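Search this site
Enter keywords Go

Teaching a gripper to tidy a desk: a long afternoon at Netosside
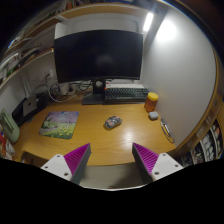

I'd gone to Netosside thinking we would talk about robots for two hours, and we spent most of the first one talking about desks. The researcher who runs the Pritgate study asked me not to use a name ("put the project in, leave me out, my mother reads everything"), so I'll just say this is somebody who has thought harder about where people leave their computer mouse than anyone I've met.

Pritgate is a study of how much a robot can learn from people doing small chores with a hand-held gripper. You carry the thing around, you squeeze, the fingers close, and a camera on the tool records what the fingers were up to. Later a robot arm with the same kind of fingers has to do the chore by itself. I knew that much going in. I wanted to know why they'd gone to all the trouble of doing it in people's homes, when Netosside has a perfectly nice lab with a perfectly nice table in it.

"Oh, the table," I was told, with a big sigh. "We loved that table! We recorded on it for months. And the arm got really good at that table."

And then they moved the arm to a real desk?

"And it was terrible. It went for the mouse and got the edge of the mouse pad. It did that over and over. On our table there was no mouse pad, so as far as the model was concerned, anything flat was table."

So they started over. They signed up 14 households, gave each of them a gripper for 6 days, and asked them to move things on their own desks. Put the mouse beside the keyboard, put it back, stand a jar somewhere else, that sort of thing. The one firm rule was that you couldn't clean up first. (I would have broken this rule in the first five minutes.)

"People really want to clean up," the researcher said. "We had to write it on the instruction sheet twice. Leave the cables, leave the wrappers, leave whatever's next to the monitor. If your mouse pad has flowers all over it, wonderful, that's exactly the one I want."

What came back was 1696 recordings, and this is where the method gets interesting, at least to me. They didn't just pour the whole lot in. They trained one version of the model on everything, and another on only 136 recordings, picked so that no two shared both a desk and a starting position for the object. The small set was supposed to be a sanity check, something to run over lunch on a Tuesday and forget.

I asked how the two compared, and got a grin that went on for quite a while.

"On desks it had never seen, the small one picked up the mouse nearly as often as the big one. I assumed I'd mixed up the files. I went and ran it again, then I made somebody else run it, and it came out the same way."

I wondered if that meant most of the recordings were a waste of everybody's week. Not quite, I gather. The big set still won when things were crowded together, say a jar with a smaller case right in front of it, where the fingers have to come in at a careful angle. "For that you need to have seen a lot of people being careful," was how it was put to me. "For a mouse out in the open you don't need a lot of anything. You need different wood, different light, different junk at the back."

Light came up a lot, by the way. Glossy desks are trouble. A lamp makes a bright patch on the wood and an early model kept slowing down over it, as if something might be there. The team at Pimentel, who share some of the code, suggested painting fake glare onto the recordings during training. It helped a little. Having real desks by real lamps helped more.

The other headache is cables. They still don't have a good answer for cables. The model is told to stay away from them, and it mostly does, except when a white one is lying against a white wall and even I have to squint at the screen.

I asked what happens next and was hoping for dishes, because I have selfish reasons to want the dishes solved. It's shelves. A new round called Gatesent starts in September, with the same grippers and the same rule about not cleaning up, and they'll collect far fewer recordings per home this time and try to get into more homes. "We'd like to find out how small the small set can get before it falls over," the researcher told me. "My guess is smaller than anybody in this building is comfortable with."

On my way out I was handed a gripper to try. I picked up a pen, dropped it, and picked it up again, and was told that the dropping was useful too.

Comments (3)

deskgoblin
My desk would break this robot. Are they still looking for households?

marla_t
Did they check the small set on the crowded desks with more than one random pick? 136 is few enough that I'd want to see several different draws before I believed it.

oldsolder
Agree on the glare. We had the same trouble with a varnished bench and ended up putting a cloth over it, which I suppose is cheating.

Contact | Copyright the author, all rights reserved | Back to top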